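La lettre de la maison, octobre

Éloge de l'évier à deux bacs (et de son petit égouttoir)
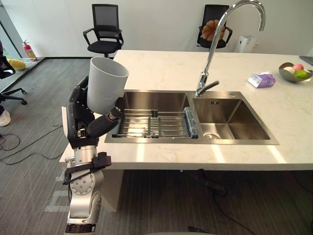

L'évier double, égouttoir en place dans le grand bac à gauche, bac de droite libre.

Je vous avais promis dans la dernière lettre un long billet sur les confitures de coing. Il attendra ! Les coings aussi, d'ailleurs, ils sont encore durs comme du bois. Entre-temps j'ai reçu tellement de messages sur la vaisselle (oui, la vaisselle, je ne m'y attendais pas du tout) que je me suis dit qu'il fallait battre le fer tant qu'il est chaud, ou l'éponge tant qu'elle est mouillée, comme vous voudrez.

Tout est parti d'une phrase que j'avais glissée en bas de page cet été, où je disais que je ne reviendrais jamais à un évier à un seul bac. J'ai reçu 154 réponses. D'habitude, quand je parle de rideaux ou de lessive, j'en ai une vingtaine les bons mois. Certains d'entre vous sont d'accord avec moi, d'autres me traitent gentiment de snob, et une lectrice m'a écrit deux pages entières pour défendre la bassine en émail de sa grand-mère, que je trouve très convaincante, je parle de la bassine comme de la grand-mère.

Alors reprenons depuis le début. J'ai grandi avec un seul bac, dans une cuisine où l'on se cognait les coudes, et la vaisselle s'y faisait dans un ordre immuable : les verres, les couverts, les assiettes, et les casseroles pour celui qui avait eu le malheur de se lever de table en dernier. Au milieu, il y avait toujours quelqu'un qui voulait vider sa tasse de café froid, remplir une carafe ou passer une salade sous l'eau, et hop, tout s'arrêtait, on soulevait la bassine, on râlait un peu, on recommençait. Je croyais que c'était comme ça partout.

Quand nous avons refait la cuisine, j'ai donc demandé deux bacs, et pas deux bacs égaux. C'est là-dessus que je voudrais insister, puisque vous êtes nombreux à me poser la question. Un grand à gauche, un plus petit à droite. Le grand reçoit l'égouttoir, le petit reste pour l'eau, et quand je fais cuire des pâtes pour toute la tribu, c'est dans le petit que je renverse la marmite, sans rien avoir à déplacer. Si vous êtes gaucher, vous voudrez peut-être l'inverse ; mon mari l'est et il me le rappelle une fois par semaine.

L'égouttoir, maintenant. C'est une simple grille en fil de métal, des barres parallèles avec des séparations verticales, qui prend toute la largeur du bac. Rien de sophistiqué. J'en ai essayé de toutes sortes avant celui-là : un en bambou qui a noirci en quelques mois, un pliant en silicone qui se repliait surtout quand on ne lui demandait rien, et un énorme modèle à deux étages, posé sur le plan de travail, qui gouttait partout et où l'on entassait la vaisselle de trois repas parce qu'il y avait la place. Voilà le piège, je crois : plus l'égouttoir est grand, plus on attend pour ranger. Celui qui tient dans le bac vous oblige à le vider, et l'eau tombe directement où elle doit tomber. Le plan de travail reste sec (enfin, presque, je vis avec des gens).

Au bout de la grille, à droite, il y a ce support en plastique bleu translucide qui me vaut toujours des remarques. Non, il n'est assorti à rien. Oui, je sais qu'il existe de très jolis pots en grès. Le grès, j'en ai cassé un, puis un deuxième. Le plastique se lave avec le reste, il laisse voir l'eau qui stagne au fond avant qu'elle ne devienne un écosystème, et puis ce bleu me met de bonne humeur le matin, à une heure où peu de choses y parviennent. Je le garde !

Plusieurs d'entre vous m'ont demandé comment je nettoie la grille, parce que c'est vrai qu'avec notre eau calcaire le métal blanchit très vite. Je la mets à tremper dans une cuvette d'eau chaude avec un grand verre de vinaigre blanc, disons 200 ml, et je l'oublie pendant que je fais autre chose. Ensuite une vieille brosse à dents dans les coins, surtout aux croisements des fils, un bon rinçage, et je la laisse sécher sur un torchon. Le porte-couverts passe dans la même cuvette. Si vous le faites tous les quinze jours, c'est l'affaire de cinq minutes. Si vous attendez le printemps, prévoyez de la musique.

ATTENTION par contre au vinaigre si vous avez un plan de travail en marbre. J'écris en majuscules exprès. Le vinaigre, le citron, les détartrants en général, tout cela attaque la pierre et laisse des taches mates qui ne partent pas avec l'éponge. Faites tremper vos affaires dans la cuvette, la cuvette dans le bac, et gardez le flacon loin du bord. Pour le blanc veiné lui-même, de l'eau tiède, un peu de savon doux, un chiffon bien essoré, et on essuie derrière. Bjartur Lauritsen, à qui j'ai acheté mon premier plan de travail il y a bien longtemps et que certains d'entre vous ont rencontré à la brocante de l'an dernier, m'avait dit de traiter la pierre comme un bon fromage : jamais trop d'eau, jamais de produits bizarres. Je n'ai pas tout compris au fromage mais j'ai suivi le conseil.

Pour l'inox, je suis beaucoup moins délicate. Les parois brossées pardonnent énormément, à condition de frotter dans le sens du brossage. Un peu de bicarbonate sur une éponge humide, on rince, on passe le torchon. La paille de fer, jamais. Et le robinet, avec son grand col de cygne, je l'essuie le soir avec le torchon qui part au sale, comme ça il brille sans que j'y pense. Un chrome propre, et toute la cuisine a l'air rangée, c'est une petite tricherie que je vous recommande avant l'arrivée de la belle-famille.

À propos de ce robinet, parlons un peu hauteur, parce que c'est ce qui change le plus la vie. Avec un bec bas, on remplit les grandes casseroles de travers, on rince les plaques à moitié, et l'on finit avec de l'eau plein les manches. Avec un bec haut, tout passe dessous, et les vases aussi. Le revers de la médaille, ce sont les éclaboussures : ouvrez doucement, et apprenez-le aux enfants avant qu'ils ne découvrent la chose tout seuls avec une cuillère à soupe sous le jet. (Nous avons repeint.) J'aime aussi que le robinet soit placé entre les deux bacs, et que la manette soit courte et sur le côté. On la pousse du dos de la main quand on a les doigts pleins de pâte à tarte.

Côté prix, puisque vous me le demandez à chaque fois : la grille, on en trouve partout et pour trois fois rien, inutile de chercher une marque. Mesurez seulement l'intérieur de votre bac AVANT de partir au magasin, et mesurez en haut et en bas, car les angles sont souvent arrondis et une grille trop juste finit de guingois. J'ai rendu la première pour cette raison, avec le ticket tout froissé au fond du sac et la honte qui va avec.

Un mot des gobelets, pour finir sur ce sujet. Chez nous, ce sont les verres et les gobelets qui sèment la pagaille. On en sort un pour boire trois gorgées, on le pose, on en sort un autre. J'ai compté un soir tous ceux qui traînaient et je suis arrivée à 7, pour quatre personnes, dont une qui n'avait pas soif. Depuis, chacun a le sien pour la journée, en plastique blanc tout simple pour les petits, et le soir tout le monde le rapporte à l'évier. La règle tient depuis la rentrée. Elle tient moins bien pendant les vacances, je vous l'accorde, et pas du tout quand il y a des cousins.

Le gobelet se pose à l'envers sur la grille, légèrement penché pour que l'air passe. À plat, il garde une auréole d'eau et sent le renfermé, surtout en plastique. Si le vôtre a pris l'odeur du sirop ou de la soupe, une cuillère de bicarbonate et de l'eau chaude pour la nuit, rinçage le matin. Ça marche aussi pour les gourdes.

Reste la question qui fâche, que l'une de vous formule ainsi : « Et le lave-vaisselle, alors ? » J'en ai un, je l'adore, il tourne presque tous les soirs. Mais il y a tout ce qui n'y va pas, les couteaux à manche en bois, la poêle à crêpes, les moules, le saladier trop grand, et ce qu'on veut retrouver propre dans les dix minutes. Chez nous, cela fait une petite grille par jour. Je la remplis après le dîner, je la vide en attendant le café du matin. C'est le seul rangement de la maison que je fasse sans soupirer.

Pour la prochaine lettre, je reviens donc à mes coings, s'ils veulent bien mûrir, et je vous parlerai aussi de l'étagère du cellier, que je repousse depuis trop longtemps. En attendant, continuez à m'écrire en répondant directement à cette lettre, j'adore vous lire, même quand vous défendez le bac unique. Et si l'un d'entre vous a trouvé un moyen de garder une éponge présentable plus d'une semaine, je veux tout savoir, marque, rangement, prières éventuelles.

Je vous embrasse, et je file, il y a une poêle qui trempe.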